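# Henetia Hand-Held Gripper Pair

The Henetia is a pair of hand-held grippers for people who want to teach a robot ordinary housework by doing the housework themselves. You take one in each hand, you clear the table or stack the dishes the way you would on any evening, and the camera on the tool records the view past the fingers the whole time. We at Tradbridge have carried it in our Nedville showroom since May, and I'll admit we have grown very fond of it (the demo counter sees more use than the coffee machine does). 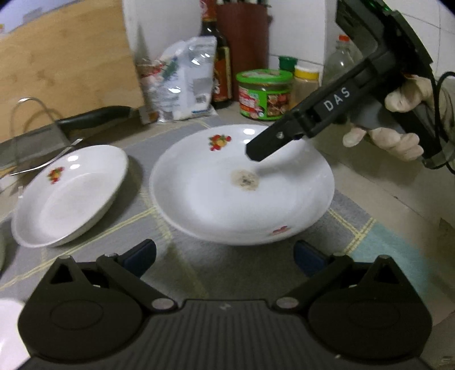
Most of our customers come to us with a robot arm already bolted to a bench and not nearly enough examples to train it on. The pair was made for them. A kitchen session stored on the standard card holds up to 600 short takes, and the desktop software sorts them by task and lets you throw out the ones where you dropped something, which we all do! If you'd like to begin before you have recorded anything of your own, the starter library adds 3,000 takes of everyday table and counter work.

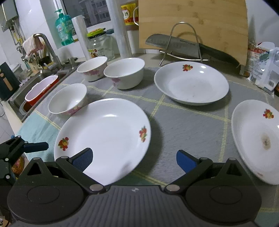

Dishes are a lovely first project, and the one we suggest to nearly everybody. Start with whatever is in your own cupboard and don't tidy up too much beforehand. A large white plate lying flat on a patterned cloth, with the textured blue pad of one finger against its rim, is a very different job from a deep bowl standing upright, and you'll want plenty of both. Bowls with flowers on the outside, plates with fruit on the rim, a stain left in the middle of one: keep them all in.

**In the box**

- Two grippers with hinged fingers
- One set of spare finger pads
- Two cables and a storage card
- Padded Lefèvre carrying case

**Good to know**

- Rental is by the 56-day block, and we'll gladly put it toward a purchase
- Spare pads also come in a shop pack of 100
- Setup help by phone is included with every pair, for as long as you own it

Page updated 23 November 2025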